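Lornon Family Shelter Program
Progress Report to the Wotura Fund
Reporting period: April through September
Submitted Tuesday, October 23, 2018
Prepared by Napaporn Petchrat, Program Manager

1. Summary

During the reporting period the Lornon Family Shelter Program provided temporary housing to families at its two sites, Ludport and Kyei. A total of 698 nights of family accommodation were provided against a target of 650. Occupancy was higher at Ludport throughout. Kyei was closed to new arrivals for part of the summer while the second-floor plumbing was replaced, and families already living there were moved to rooms on the ground floor.

Two of the three objectives in the grant agreement are on schedule. The third, covering follow-up contact after families move out, is behind schedule and is discussed in Section 4.

2. Housing and intake

The program housed 38 families in the period. Most were referred by the county housing office or by schools, and a smaller number contacted the intake line directly. Intake interviews are now held on the day of arrival at both sites. Under the earlier arrangement, families arriving at Kyei had to travel to Ludport to complete their paperwork, and the interview often did not take place until the following week.

Yupin Thaweesak was appointed Intake Coordinator in the first month of the period and has revised the intake form. The new form is two pages long, replaces three separate documents, and is available in Spanish and Thai as well as English. Staff at Kyei have asked for a section on medication storage, and this will be added at the next printing.

The average stay was longer than planned. Rents in the Ludport area have risen, and several families who were ready to leave could not find a unit within the limits of their housing voucher. The program has opened discussions with two additional landlords. One has agreed to accept vouchers beginning in the new year - the other has asked for a larger deposit than the program is currently able to guarantee.

3. Rooms and furnishings

The grant set aside funds for bedding, window coverings and storage in the family bedrooms. All bedrooms at Ludport have been completed. At Kyei, 6 rooms remain, all on the second floor, and work there will resume after the plumbing has passed inspection.

Children's bedding was purchased in several patterns following comments made by parents in last year's exit survey. Each family keeps its bedding on departure, and the cost of replacement sets has been included in the revised budget.

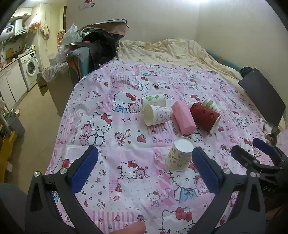
Hello Kitty sheet in pink and white, with paper cups set out on the bed.

Laundry capacity continues to be a concern. The two machines at Ludport are in use for most of the day, and one was out of service for nine days in September. Pascual Zapata, Facilities Supervisor, has obtained quotations for a third machine. The lowest, including installation and a new drain line, is $2,316. We request permission to meet this cost from the unspent balance of the window coverings line.

4. Follow-up after departure

The agreement calls for contact with each family at one month and at three months after departure. One-month contact was made with just over half of the families due for a call. Three-month contact was lower. The main difficulty is that telephone numbers change after a move, and the program did not previously ask for a second contact.

Thanakorn Ongart has taken responsibility for this work. A second contact is now requested at the exit meeting, and families may choose to be reached by text message. Early results are better, but the numbers are too small to report with confidence. We expect to give a full account in the next report.

5. Staffing and training

One overnight position at Kyei was vacant for seven weeks and was covered by relief staff, which led to an overspend on the relief line. The position has now been filled. All staff with direct contact with children completed the annual safeguarding course. Wanpen Chaimongkol led two additional sessions on tenant rights, which were also open to residents.

6. Plans for the coming period

The remaining rooms at Kyei will be furnished and opened by the end of January, subject to inspection. The exit survey will be shortened and reissued. The program will also submit a written proposal on the deposit guarantee, including the terms requested by the second landlord.

A statement of expenditure by budget line is attached as Appendix A. Questions on the figures may be directed to the Program Manager at the Ludport office.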